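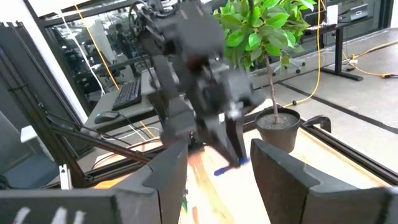

Zwischenbericht zum Vorhaben Gidbridge
Teilprojekt 2: Vergleich von Greifern und Handgelenkkameras am zweiarmigen Arbeitsplatz

Berichtszeitraum: bis einschließlich Dezember
Projektleitung: Yu-na Cha
Versuchsdurchführung: Lwazi Makhubela

1. Stand der Arbeiten

Im Berichtszeitraum wurde der zweiarmige Arbeitsplatz in Betrieb genommen und die erste Vergleichsreihe abgeschlossen. Gegenstand der Untersuchung sind zwei Parallelgreifer, im Folgenden nach ihren Lieferanten als Brovis und Ateş bezeichnet, jeweils in Verbindung mit einer kleinen Kamera am Handgelenk. Die Steuerung beider Arme erfolgt einheitlich über die Software Punon, damit Unterschiede zwischen den Messreihen nicht auf die Ansteuerung zurückgehen.

Die Versuchsreihe umfasst 12 Aufgabentypen, darunter das Aufnehmen und Ablegen kleiner Gegenstände, die Übergabe von Arm zu Arm sowie das Greifen in der Nähe unbeteiligter Objekte. Insgesamt liegen fast 2.000 auswertbare Durchgänge vor. Die im Antrag vorgesehene Mindestzahl von 200 Durchgängen je Greifer wurde damit deutlich überschritten.

2. Ergebnisse des Greifervergleichs

Der Greifer Brovis erreicht bei kompakten, abgerundeten Objekten eine gleichmäßige Haltekraft und zeigt nach längerem Betrieb keine messbare Veränderung der Schließposition. Nachteilig ist die Breite der Finger. Bei eng stehenden Objekten musste der Anfahrwinkel in mehreren Aufgabentypen angepasst werden.

Der Greifer Ateş ist schmaler gebaut und kommt mit beengten Verhältnissen besser zurecht. Die Fingerflächen mussten jedoch während der Versuchsreihe nachjustiert werden. Der Lieferant hat eine überarbeitete Aufnahme zugesagt, deren Erprobung für den nächsten Berichtszeitraum vorgesehen ist. Eine abschließende Empfehlung wird bis dahin zurückgestellt.

3. Kameras am Handgelenk

Die Kameras sind so montiert, dass die eigenen Greiferfinger am unteren Bildrand sichtbar bleiben. Diese Anordnung hat sich für die Beurteilung des Greifabstands bewährt. Bei schnellen Bewegungen tritt allerdings Bewegungsunschärfe auf. Sie kann den gegenüberliegenden Arm so stark erfassen, dass Segmente, Gelenke und Kabel ineinander verlaufen und die Stellung der Finger nicht mehr sicher zu bestimmen ist. Ein kleines blaues Objekt nahe der Greiferspitze bleibt unter diesen Bedingungen gegen den hellen Untergrund noch erkennbar.

Für die Auswertung von Übergaben ist dies von Bedeutung, da beide Arme gleichzeitig in Bewegung sein können. Es wurde daher mit der Erprobung kürzerer Belichtungszeiten begonnen. Erste Aufnahmen sind schärfer, weisen aber ein höheres Bildrauschen auf. Ob eine zusätzliche Beleuchtung des Arbeitstisches erforderlich wird, ist noch zu klären.

4. Abweichungen vom Arbeitsplan

Die Kalibrierung der Handgelenkkameras nahm mehr Zeit in Anspruch als veranschlagt. Ursache war eine fehlerhafte Zuordnung der Zeitstempel in Punon, die inzwischen behoben ist. Die betroffenen Durchgänge wurden aus der Auswertung genommen und sind in den oben genannten Zahlen nicht enthalten. Der Meilenstein „Auswahl des Greifers“ verschiebt sich entsprechend; der Abschlusstermin des Teilprojekts bleibt unverändert. Zusätzliche Mittel werden nicht beantragt.

5. Weiteres Vorgehen

Als nächster Schritt ist die Wiederholung der Übergabeversuche mit verkürzter Belichtungszeit vorgesehen, zunächst mit dem Greifer Brovis. Nach Eingang der überarbeiteten Aufnahme werden dieselben Aufgaben mit dem Greifer Ateş durchgeführt. Die Messprotokolle werden dem Fördergeber auf Anforderung durch Lwazi Makhubela zur Verfügung gestellt.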